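Tonska Handlebar Bag, Two Charity Rides Later

6/2/18

I bought the Tonska bag for the Varnton to Tosthorpe ride, the one our church puts on every spring to raise money for families resettling in the county. The ride takes 2 days. My old bag had a zipper that opened when it felt moved to, and last year it felt moved to on the long descent into Tosthorpe, where I donated a tire pump and half a sandwich to a ditch.

The Tonska straps to the bars with a pair of buckles and has a stiff plastic liner, so it keeps its shape when there's nothing in it. I put it on in the parking lot before the opening prayer, and I had it tight before the amen, though it was a long prayer. The lid opens away from you, toward the front wheel. I thought this was a mistake in the design until I tried to get a granola bar out while climbing, and then I came around.

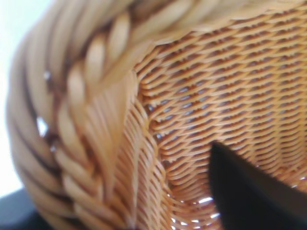
What it holds is a fair question, and the label is no help. I got in a rain jacket, a spare tube, tire levers, sunscreen, my phone, and the pledge envelopes, which we still use despite the existence of the internet. A second water bottle did not go in. Several people on our ride swear by wicker for this job, and I understand the appeal. A good basket with a thick braided rim, the strands plaited over each other in that herringbone way, all honey and cream, looks as if it ought to be carrying bread to somebody. The Tonska looks as if it ought to be carrying a router. But it closes, and on the first afternoon it rained on the righteous and the unrighteous alike, and my envelopes stayed dry.

Now the complaints. The map window on the lid is cloudy straight out of the package, and by the second morning I was navigating by the jersey in front of me. The shoulder strap is for a much smaller person or a much larger dog. And on rough pavement the whole thing hums, a low, steady note a little flat of where our choir usually starts the doxology. I got used to it. The rider beside me moved up a few places.

I also tried the Wróbel bag, borrowed for the May practice ride. It's softer, prettier and quieter, and it sags onto the front brake cable once you put anything useful in it. If you carry only a phone and good intentions, get the Wróbel.

As for the ride, we brought in $852, of which $300 came in a single envelope with no name on it, handed over at the lunch stop and carried the rest of the way in the Tonska. I rode more carefully after that. The money goes toward rent deposits and bus passes, and sign-up for next year is on the table by the coat rack.

Four stars for the bag. I'd give it the fifth if they fixed the map window, and I have written to tell them so – twice, the second time more charitably.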